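Robot arms get to work on the laundry pile

Folding a towel is the kind of job most of us do while watching TV. For a robot it is still one of the hardest chores in the house, and the small team at Rinell in Ostum thinks that makes it the best one to work on.

The company has spent three years teaching pairs of robot arms to pick up cloth, find the corners and lay the thing flat. Its latest tally, shared in September, covers 1,431 practice attempts on towels, napkins and plain squares of fabric.

"Cloth never lands the same way twice," said Honeylyn Calimlim, who leads the folding work. "A cup is always a cup. A shirt can be a thousand shapes before breakfast, and I love that about it!"

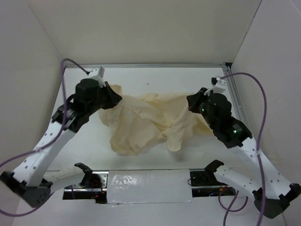
Two arms and a crumpled piece of cream-colored cloth on the work surface.

So can machines do our chores yet? Some of them, slowly. In the most recent round of 100 tries with a small square, the arms made a neat fold in a little over half. Fitted sheets are a different story - the team has not had a single good one.

Charito Policarpio runs the Stornach laundry across town and has been lending the group advice, along with plenty of worn-out linens. She came by one morning to watch and stayed until lunch.

"My people would do that napkin in three seconds," she said. "But I saw it miss a corner, go back and find it. I was cheering for it like it was my kid."

Rinell plans to try hand towels at the laundry next, working beside the regular staff on the early shift. Calimlim hopes to move on to T-shirts after that - sleeves and all.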